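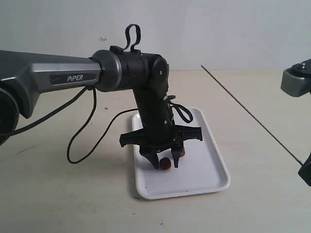 White trays are the one thing I never regret buying. I got a set of 6 from Drallgate in May, and by now every one of them has a job.

One sits by the front door for keys and mail. One is in the bathroom cabinet and holds the razors and the spare soap. Two went into the kitchen drawer under the stove, where the spice packets used to slide to the back and stay there until they expired. The last two stay out on tabletops and get used for whatever I'm sorting that day.

Sorting is the main reason I like a plain rectangular tray. If I empty a junk drawer straight onto the table, I lose half the screws on the floor. With a tray, I tip everything in, pick out what I want to keep, and carry the rest to the trash in one trip. White helps too, as small dark things show up right away.

I tried the Endetti ones before these. They were a little deeper, but the bottoms bowed after a few washes and they rocked on a flat table. I gave them to my sister for her seed packets.

Cleaning is simple. Warm water, dish soap, a soft cloth. Ballpoint ink takes longer, and I still have a faint blue line on the mail tray that I've quit scrubbing at.

Next up is the hall closet. It has a shelf of batteries, light bulbs and old phone chargers that I've put off since I moved in.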